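Handheld gripper demos: our house rules, please poke holes
Forum > Data & Teleop > Good practice

traldale_yo
Posted Tuesday, March 21, 2023

Hi all! Yolanda Cárdenas from Traldale. We finally wrote down our rules for recording demonstrations with handheld grippers and I'm way too excited about it, so I'm throwing them to this crowd before they go up on the wall. We have 762 accepted episodes so far and a pile of rejected ones that taught us most of what follows.

1. Both grippers in view of the head camera before the operator moves toward anything. The idle one stays open and stays in view until the end.
2. Marker plates clean and flat. If a corner lifts, swap the plate, don't tape it.
3. Cables run back along the forearm and off the table. No cable crosses the work surface, ever.
4. One contact at a time for the first pass on any new object. Second hand joins only when the task card says so.
5. Soft things get gripped at an edge and held for 2 seconds before lifting.

The fabric stuff is where I'm happiest. We've been doing hats on a wire stand and they're such a good test of patience — grab the brim too far in and the whole crown folds, grab too little and you've recorded yourself pinching air.
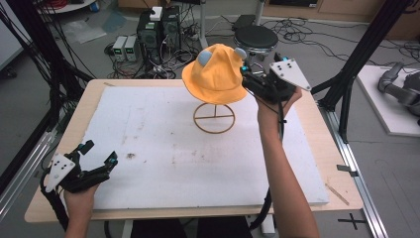

The foam board goes under everything, by the way. It gets scuffed and we leave it alone until the scuffs start confusing the background checks, then we flip it. I'd love opinions on rule 5 in particular, because two of my operators hate it.

marau_bench
Love this. Rules 1 and 3 are word for word what we ended up with at Marau (great minds!). On 5 I'm with your operators though. A fixed hold teaches the policy to freeze after every grasp. We had that in December and it took a full re-record of the cloth set to get rid of it.

traldale_yo
Ooh, how long was your hold?

marau_bench
Same as yours. We dropped it and told people to lift when the grip feels settled. Messier timing, nicer motion.

S_Villanueva
Socorro Villanueva here, I do the safety side at Wieczorek. Two things I'd add before it goes on a wall.

First, floor cables. Your rule 3 stops at the table. Ours keeps going: operator's standing area clear, cables covered or routed behind the frame, checked at the start of each session. People are looking at their hands the whole time and their feet find everything.

Second, if there's a powered arm anywhere within reach, say in writing what state it has to be in while someone is recording by hand. Ours is e-stop pressed and the lead operator signs for it.

traldale_yo
The floor one is going in tonight, thank you. Signing per session I'm less sure about. We change operators a lot and I'm scared it becomes a sheet people fill in at lunch.

S_Villanueva
Then sign at operator change. It's one line. I won't budge on that one, sorry :)

gripfan34
Late-night lurker, small shop. What do you do about breaks? My wrists are toast after an hour with these things.

traldale_yo
8 episodes, then hands down and shake out. Should've been a rule, so now it's rule 6!

covura_dan
We're trying the opposite of both of you on the hold at Covura — hold length varies on purpose, the operator gets a different one on each card. Too early to say if it helps, but the operators complain less.

marau_bench
Now that I'd try. Do you log the target length with the episode or just leave it on the card?

covura_dan
Logged. Otherwise you can't filter the ones where somebody ignored it.

traldale_yo
OK, rule 5 is officially in pencil. I'll run a batch of hats each way, fixed and varied, and post the rejection counts in this thread. Socorro, I'll send you the wording for the arm state first.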